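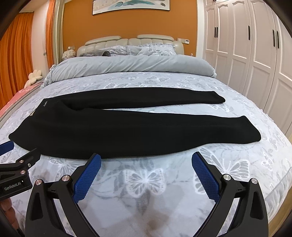
Attachment 1: black trousers, folded lengthwise, butterfly bedspread

Ticket: trousers task, fold point lands in the wrong place
Project: Leda (student folding project)
Opened by: Leilani Begay, 3/30/26
Assigned to: Nimal Sheikh
Priority: was Low, is now High – Verna saw the plots

Leilani Begay
Model trained on 200 demos picks a decent first grasp on the towel task. On trousers it goes for a spot on the bedspread with great confidence. It did this in 10 runs out of 10, so at least it's consistent. Checkpoint is the Okstead one, no changes to the config that I will admit to.

Nimal Sheikh
Which spot on the bedspread?

Leilani Begay
Usually a butterfly.

Nimal Sheikh
OK. Things I tried:
- Reran with the February calibration. Same.
- Cropped the dark corners off the input. Same, but slower.
- Masked the bedspread print by hand on a few clips. Goes for the trousers. I do not wish to mask 1,990 clips by hand, before anyone suggests it.

Berenice Robles
I was about to suggest it.
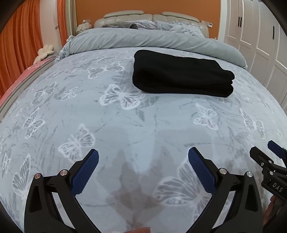
Attachment 2: the folded black cloth bundle, with butterflies to the left of it and below

Nimal Sheikh
Compare the two. The bundle is so dark you only get faint creases, while the print has nice crisp white outlines. If I were a small network with no life experience I'd grab a butterfly too. Most of our trousers clips use this bedspread, and the towel clips use a plain one.

Verna Ferreira
Then please vary the background. This was in my comments on the proposal, page 3.

Leilani Begay
We read page 3. We read it today, but we read it.

Nimal Sheikh
Plan: new trousers demos on plain covers, keep the butterfly ones in the mix, raise exposure a notch so the black fabric shows some creases. Abdelghani has the split script.

Status: In progress. Blocked on plain bedspreads.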